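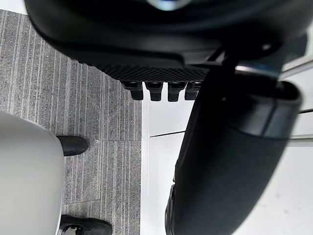

Maravard barracks siege

The Maravard barracks siege was an armed standoff between government troops and a faction of the Atutov Front in the port town of Maravard. It lasted 22 days and ended when the remaining fighters gave up their weapons under an agreement made by local mediators. The legal cases that followed went on much longer than the siege itself, and the charge of rebellion against the leader of the faction, Tharun Rodrigues, became the best known of them.

Background

The Atutov Front was formed in the hill districts north of Maravard, where land rights had been disputed for two generations. In its early years it was mainly a political group, with an armed wing which guarded its meetings. A peace accord gave the districts their own council and promised that former fighters could enter the regional police.

A part of the Front, led by Rodrigues, refused the accord. It said that the council had no power over land and that the places in the police were given only to families close to the old leadership. Talks between Rodrigues and the government were held in the town of Farnley but stopped before the rainy season. Both sides later said that the other had left first.

Course of the siege

Fighters loyal to Rodrigues entered Maravard before dawn on a Wednesday and took the disused army barracks beside the harbor, together with the customs office and a row of shops. Staff and night workers who were inside these buildings were held there. Troops closed the coast road the same morning, and the harbor district was emptied during the next day. In total, 575 people were moved to school buildings in the Amin quarter, on the other side of the river.

There was heavy shooting in the first week, mostly around the customs office, which the army took back. After this the fighting became less, and the two sides faced each other across the market street. Most of the hostages were released in small groups, usually in exchange for food and medicine. Three hostages were killed – the court later could not decide from which side the shots had come.

Negotiation and surrender

The first government negotiator was not accepted by the fighters. The work passed to Sowmya Arumugam, a lawyer from the Amin quarter who had represented farmers from the hill districts and was known to both sides. She asked for a daily pause in the shooting at noon, and most of the later releases took place in this pause.

Under the final agreement the fighters left the barracks without weapons and were taken to Farnley by bus. Rodrigues was not among them. He had left the town by sea some days earlier and was arrested the following December.

Legal proceedings

State prosecutors charged Rodrigues and his commanders with rebellion, and separately with the taking of hostages. The defense argued that the accord contained an amnesty which covered all members of the Front. The court answered that the amnesty was valid only for acts before the accord was signed.

Rodrigues was found guilty on both charges. An appeal reduced his sentence but left the verdict on rebellion unchanged. Lower-ranking fighters were mostly tried for illegal possession of weapons, and many were released after the time they had already spent in custody.

Aftermath

The barracks were pulled down and the ground is now used by the fish market. Payments to shop owners were delayed by a dispute between the regional council and the national government over who should pay for damage caused by army shelling.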